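Zundale Help > Robotics and automation > Arms and hands

Sleeve bunching at the wrist and late contact detection on a home-built kitchen arm

Asked by Keabetswe Ngcobo, 13 November 2024

I have an arm with a multi-fingered hand that I am setting up to lift things out of a dish rack in a kitchen sink. The controller is a small PC running my own code, with a loop rate of 100 Hz. Joint position and motor current are logged for every finger. There are no fingertip force sensors.

The approach move is taught by hand and replayed. The arm comes in over the worktop from one side, stops above the rack, and then drops slowly until a finger current passes the threshold.
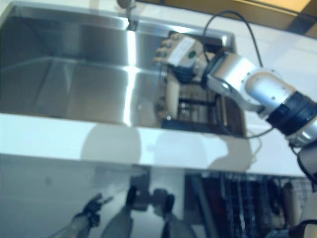 Two faults.

1. Contact is flagged late. With the threshold at 135 mA the hand has already pushed against the rack before the stop triggers. If I lower it, I get false stops during free movement, mostly when the wrist is bent more than halfway through its range.

2. The false stops got worse after I fitted fabric sleeves to keep splashes off. I suspect the sleeve is loading the finger bases but I can't separate that from ordinary joint friction in the log. I have moved the hand away from the sink and am testing it over the bare floor with nothing in its grip. 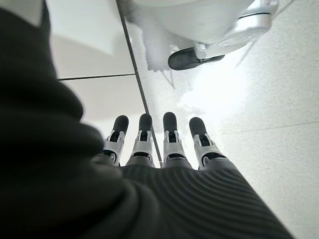
Fingers open over the floor, ribbed cover fitted. The dark folds at the left are the sleeve.

Gearing and firmware are unchanged since February. I have already re-zeroed the joints twice. Is there a sensible way to compensate for the sleeve in software, or do I take it off and find some other splash protection?

3493 views

Answer 1, by Thoa Lý
Accepted

Measure it before you compensate for it. You need two free-air baselines, one with the sleeve and one without, over identical motion.

Put the wrist at one end of its range. Open and close each finger separately at the speed you use in the approach. Log current against joint angle. Move the wrist on by a fixed step and repeat until you reach the other end. Then take the sleeve off and run the whole set again. Keep 2000 samples per finger per wrist position and discard the first few cycles, as cold grease will skew them.

Subtract one set from the other. If the difference is flat, it is only drag and you can add a constant. If it rises with wrist angle, the fabric is going tight or stacking up, and a constant will not help. From your description I would expect the second.

A lookup table on wrist angle and finger angle will cover the repeatable part. Threshold on the residual, meaning measured current minus table value, and require it to stay high for three consecutive samples. At your loop rate that costs 30 ms, so slow the last part of the descent to suit.

The table is only valid while the folds land in the same place each time. Check this by holding the fingers open, cycling the wrist, returning to the same pose and comparing the view each time.
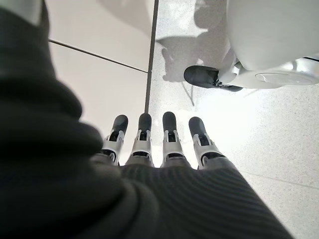 If the spread between returns is larger than the contact signal you want to detect, software is finished and the sleeve has to change. Cut it shorter, or anchor it behind the wrist joint so that the slack gathers on the forearm side. Leave the ribbed cover alone until you have the numbers. Changing both together tells you nothing.

Also look at the cable. A loop near the wrist can pull on the joint as it bends, and that will show in the wrist current rather than the fingers. Log it in the same run.

Comment by Keabetswe Ngcobo

Ran the baselines on two fingers so far. The difference is not flat – it climbs steeply past mid-range on the wrist. Will do the other fingers and then try the anchor. Wrist current not logged yet, I need to add the channel.

Answer 2, by Rosine Poulain

Agree with the above on baselines. I would add that motor current is a poor contact sensor through a high gear ratio whatever you do to the sleeve. On my gripper at the Skakcombe workshop I gave up on it and used position error: command a slow constant speed and flag contact when the joint lags by more than a set angle. It needs a soft position gain during the descent or the lag never builds up. Still needs a baseline, but it was less noisy for me. Different gripper, so your result may vary.

Answer 3, by Sarita Sachdeva

just use a thinner glove, i had the same and it went away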